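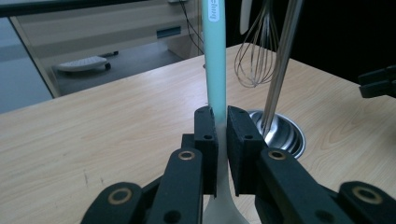

Passe Tusalero - 2 noites de cinema fantástico

O passe dá entrada nas sessões da mostra Tusalero, em fevereiro, na sala Lurano. São 43 filmes entre curtas e longas. A Brastis, que vende o passe, chama a isto "experiência imersiva total". Vimos o programa e parece-nos uma mostra de cinema, com cadeiras numeradas e intervalo às 22h.

O que inclui
Entrada nas duas noites
Catálogo impresso
Acesso ao bar Phí - bebidas pagas à parte

O que convém saber
O passe não garante lugar nas antestreias. "Edição de colecionador" quer dizer 1.504 exemplares, o que para uma mostra deste tamanho nos parece muito papel. Os convidados continuam por confirmar, tal como no ano passado.

Quem só quer ver um filme fica melhor servido com o bilhete avulso, à venda na bilheteira a partir das 18h. Não há trocas nem devoluções.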